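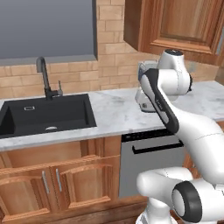 About Kendodia

Kendodia helps schools, care homes and small food businesses plan the purchase of robot arms for kitchen work. We do not sell equipment and accept no payment from those who do. Our office was opened by Huguette Beaulieu and Rezaul Jayawardena, and we are now a staff of 12.

What We Do

Each client receives a written purchasing plan. It covers the price of the arm, installation, floor and counter space, training, service contracts and the cost of removal at the end of use. Layouts are studied in simulation before a quotation is requested, with the arm placed among ordinary cabinets, counters and appliances. Most plans are completed in nine weeks and cover five budget years.

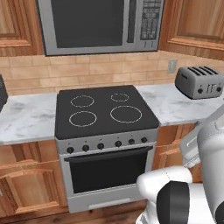

Lakmal Gazi wrote to us after the first budget year that the service contract had been the line the board argued over longest, and the one it was most glad to have settled early. We now discuss service terms at the first meeting.

Our Planning Office

The Seko worksheet, prepared by Sumaiya Gunawardena, is the basis of all our estimates. It has 232 cost lines — many of them small — and is revised each May.
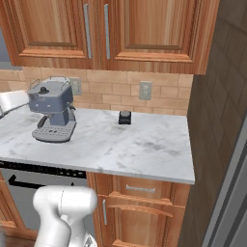
Clients keep the completed worksheet and may use it with any supplier. Where a purchase is not justified, the plan states this and sets out what would have to change.

Inquiries about new plans should be addressed to Prasanna Khondokar, Client Planning.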